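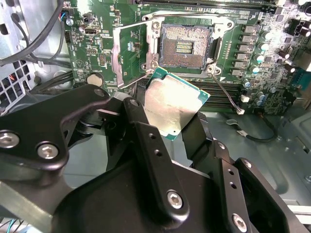

Javum sells refurbished workstations to small engineering offices, and until last year nearly all of its trade came through paid search adverts. Its marketing lead, who asked not to be named, has since moved most of that budget into the company's own website. We spoke to her by telephone on 2026-06-14.

The work started with an audit of landing pages. The site had 2,367 indexed addresses, most of them generated by the filter menu in the shop. "Every combination of processor, memory and case size had its own address," she says. "Search engines were crawling all of them and finding the same text each time. The pages we wanted to rank were visited by the crawler once a month, if that."

The filter pages were given canonical tags pointing to the parent category, and the internal links to them were removed. Product descriptions copied from the makers' sheets were rewritten by the technical staff. She set a limit of 20 rewrites a week, as anything faster led to the same phrases turning up again and again.

Two outside agencies were asked to quote. Brorkov proposed a link-building contract, which was turned down. Huang proposed a change to the way enquiries were recorded, and was taken on.

"We had been counting form submissions as leads," she says. "A form submission could be a student asking for a discount, or a firm wanting a dozen machines. The advert account treated them as equal, so it spent money finding more students."

Under the new arrangement each enquiry is graded by the sales desk on a scale of one to 5, and the grade is sent back to the advert account overnight.

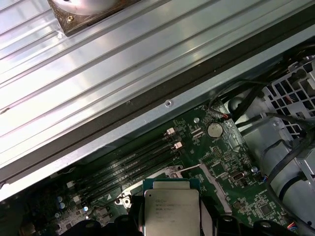
Only grades four and 5 count as conversions. Reported conversions fell sharply in the first fortnight – she had warned the directors that they would – and the bidding took a further month to settle.

The tracking now runs on a system called Pisa, which stores the first and last page seen before an enquiry. She is cautious about what it shows. "It can tell you that somebody read the delivery page last. It can't tell you that the delivery page persuaded them. Visitors who refuse cookies are missing altogether, and I suspect our buyers refuse more often than most."

Paid adverts have not been dropped. They are kept for 2 product groups where the company does not yet rank on the first page, and the list is reviewed each quarter. Brand terms were taken out of the account in June, as a test, and she has not decided whether to put them back.

The next job is the search box on the site itself. Customers type part numbers with spaces and hyphens in the wrong places, and the present software returns an empty page. "We have the log of every failed search," she says. "I've read the first few hundred lines. Most of those people wanted something we had in stock."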